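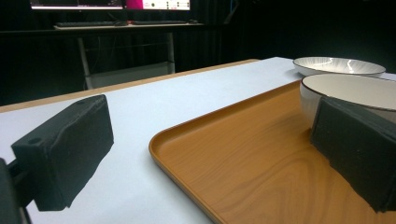
Adopted a rescue dog with a history, how do I report the old owner?

Asked by Tharindu Uddin, Clatstead

We took on a lurcher in March and she is wonderful, best thing we've ever done! The vet found two old breaks in her front leg that were never treated. A neighbour of the previous owner has now told me he still has another dog, and she hears it yelping most evenings. Can I report him when I never saw anything myself? And will it come back on the neighbour?

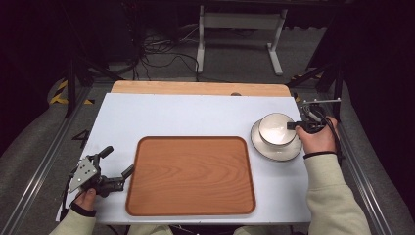
2 answers

Kumudini Ranasinghe
Well done for taking her on, lurchers are the best! Yes, you can report it, and please do it today. You don't need to have seen anything. Ring an animal welfare charity's cruelty line, or the police on 101 (999 if a dog is being hurt right then). Give them the address, what the neighbour hears and what time of day it happens. Ask your vet for a copy of the notes and X-rays as well, dated if possible. It's much better if the neighbour rings too, as hers is the first-hand account. She can ask for her name to be kept private, but if it went to court she might be asked to give a statement, so be straight with her about that.

I did this 4 years ago over a spaniel in Bilelton and an inspector went round. He's asleep on my feet as I type!! 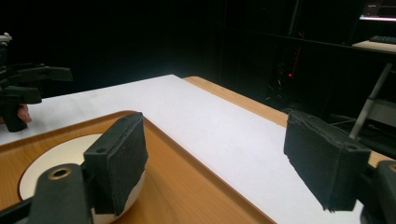 Also, don't go round there yourself or put his name on Facebook. Very tempting, I know, but it can muck up a case.

Imtiaz Howlader
Agree with Kumudini. Tell the rescue centre too, they may have the handover form he signed. Not sure if old injuries count after a certain time, someone else might know. Give her a biscuit from me!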